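Speaker notes – validator key rotation on a small permissioned chain
Lama Tarawneh, Nekitero track, Tuesday, second slot after lunch

Slide 1. Title. Say who I am and which network: Prorkard, a permissioned ledger for warehouse receipts. Proof of authority, 20 validators, run by different firms. No token, no public mempool. If anyone came for price talk, they have time to change rooms.

Slide 2. The problem. Each validator signs blocks with one key. The genesis file listed the keys and gave no way to replace them short of a hard fork. Two operators changed hosting in the first year and both copied the old key across. We had no means of telling whether the old copy had been deleted.

Slide 3. What we wanted. A validator can change its signing key without stopping the chain and without asking every other operator to restart. Old blocks must still verify. A stolen signing key must not be enough to start a rotation.
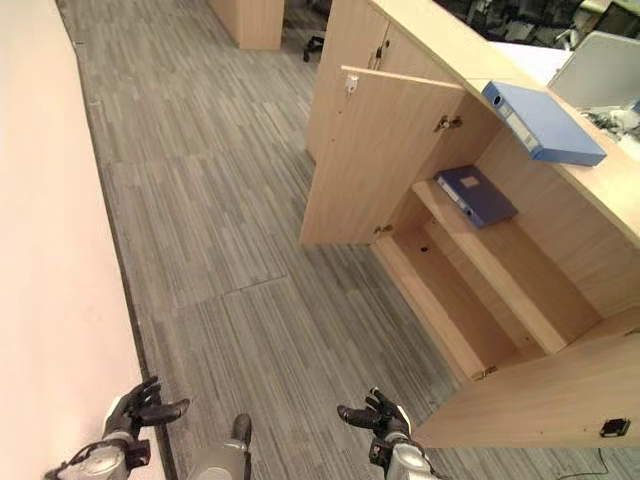

Slide 4. Two keys per validator. The signing key is online and short-lived. The identity key is offline and only authorises a new signing key. Stress that the identity key never signs a block. Farah, our client, rejects any block signed with it, and there is a test for this.

Slide 5. The rotation message. Fields: validator index, new public key, activation height, counter, signature by the identity key, signature by the new key. The second signature proves that the operator holds the new key. The first draft left it out and one operator on the test network registered a key from the wrong file. The validator missed 62 slots before it was noticed.

Slide 6. Activation height. The message is included in a block, then takes effect at the next epoch boundary that is at least two epochs away. Draw this on the whiteboard if there is one. People tend to ask why it isn't immediate. Light clients fetch the validator set once per epoch, and a change in mid-epoch makes them reject good blocks.
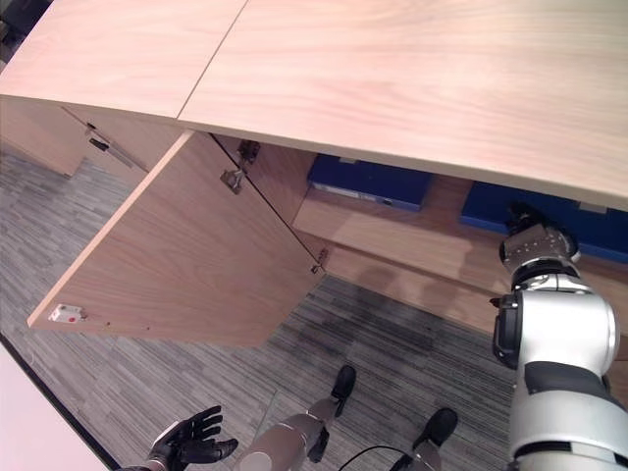 Slide 7. Replay. The counter goes up by one per rotation and is stored in state. The chain ID is part of the signed bytes. Skip the byte layout unless asked, it is in the backup slides.

Slide 8. Failure cases. Go slowly here.
– New key not loaded at activation: validator goes quiet, chain continues while 14 or more are signing.
– Both keys loaded: Farah picks by height, never by file order.
– Identity key lost: needs a governance vote, still a manual job.
With 20 validators and a threshold of 14, we can lose 6 at once. So no more than three rotations may share an epoch boundary.

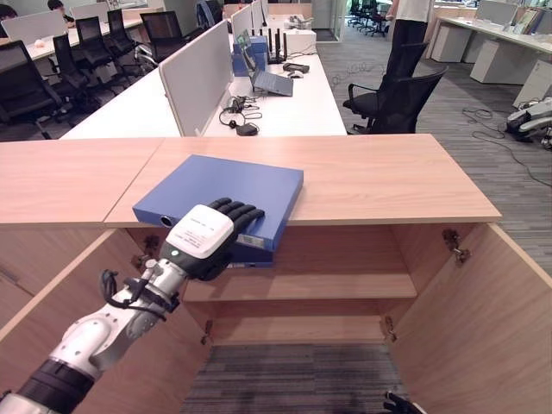 Reading time: 3 min

Slide 9. Results from the test network. 73 rotations, all through the normal path. Four were late because the operator's monitoring watched the old public key and raised a false alarm. Fix was in Baro, the dashboard, which now follows the validator index.

Slide 10. Not solved. Identity keys can't be rotated yet. Hardware module support covers one vendor. Ask for hands: who here runs validators with an offline key? Leave five minutes for questions.

Lama Tarawneh | Contact | © Nekitero | Back to top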